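Filed under: Workshop, Robots, Regrets

The arm now puts bottles in a wire basket. I have been able to do this myself since childhood, and it took me 11 weekends to teach the arm, so progress is a relative thing.

Sunday went to the pads. The old smooth ones let go of soda at the worst heights, so I ordered a crosshatched set from Fludix and spent 30 minutes looking for the right screwdriver.
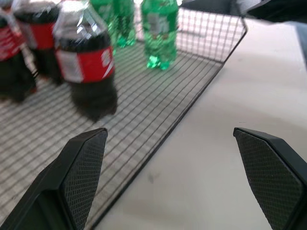
Hirvonen Street Makers, Robot Bench

Cola and green bottles standing up together on that mesh is a big deal around here. Clear green plastic still confuses the depth code, which would happily reach straight through it. I've retuned the threshold 15 times and plan to keep going until one of us quits.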